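Ogundipe Developers' Board
Perception and Planning > Ground Vehicles
Thread: Free-space estimate narrows between parked vehicles, planner will not commit

k_hinds
Posted 09:40

I am seeking advice from members who maintain the Grulomel planner with the Vudness segmentation front end. Our platform is a small sidewalk-class vehicle with a low forward camera. On residential lanes with vehicles parked on both sides, the drivable corridor reported by the front end is consistently narrower than the surveyed width. The planner then holds at its entry point and requests operator assistance.

In our December review we examined 294 planner holds. Of these, 57 were attributed to corridor width alone, with no moving obstacle in the costmap. The inflation radius is set to 40 centimetres and has not been altered from the approved configuration.

I would be grateful for views on whether the radius should be reduced.

Keegan Hinds
Valesine Ground Systems

tarn_build
Posted 10:15

I would advise against reducing the radius until the source of the error has been established. An inflation radius is a safety parameter, and it should not be used to compensate for a perception fault. Please confirm which layer is narrowing the corridor. If the raw mask is already narrow, no planner setting will correct it.

j_katene
Posted 10:52

I agree with the previous member regarding the order of work, although I do not share the view that the radius is beyond question. It was chosen for a larger chassis and carried forward without review. Both matters can be examined in parallel – provided that only one is changed in any given test.

With respect to the mask, our group found that dark vehicles at close range were the principal difficulty. The shadow beneath the sill is labelled as part of the vehicle, and the boundary moves outward into the lane. Pavement seams and cracks are a second source. At a low mounting height a long crack may be returned as a kerb edge, and the corridor is then divided in two.

Jolene Katene

k_hinds
Posted 13:20

Thank you both. I have disabled inflation on a bench replay and the corridor remains narrow, so the fault is in the mask or in the projection to ground. The lane in question is concrete, with a dark hatchback or similar vehicle close on the right, a lighter one further along on the left, and a diagonal crack in the surface between them. 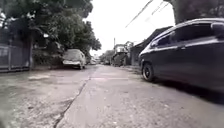 Reply from tarn_build
Posted 13:48

The crack would be my first concern. It is wide at the near end, where the projection gives it the greatest weight, and it crosses the ground the planner must use. Please export the class probabilities for that region. If the kerb class is elevated along the crack, the remedy is additional labelled examples of worn concrete.

Reply from j_katene
Posted 14:05

I would begin with the dark vehicle. The band of shadow under it is dark, as is the front tire, and the mask may not separate it from the bodywork despite the pale sheen along the sill. Retraining is a considerable undertaking. A ground-plane consistency check can be applied to the existing mask: any pixel labelled as vehicle that projects to within tolerance of the road surface is returned to the unknown class and resolved by the depth layer.

Reply from tarn_build
Posted 14:31

That check assumes a reliable depth layer at low mounting height, and I am not persuaded that one is available on this platform. Returning shadow to unknown also has no benefit if the planner treats unknown as occupied.

Reply from k_hinds
Posted 15:10

Grulomel does treat unknown as occupied in our configuration, and I do not have authority to change that. I will export the probabilities for both regions and run the consistency check offline over 12 of the recorded holds. The radius will remain at its present value until those results have been reviewed.

Reply from j_katene
Posted 15:26

That is acceptable. Kindly include the camera pitch calibration with the export. A small pitch error would displace both boundaries, and neither of the explanations given in this thread would then be required.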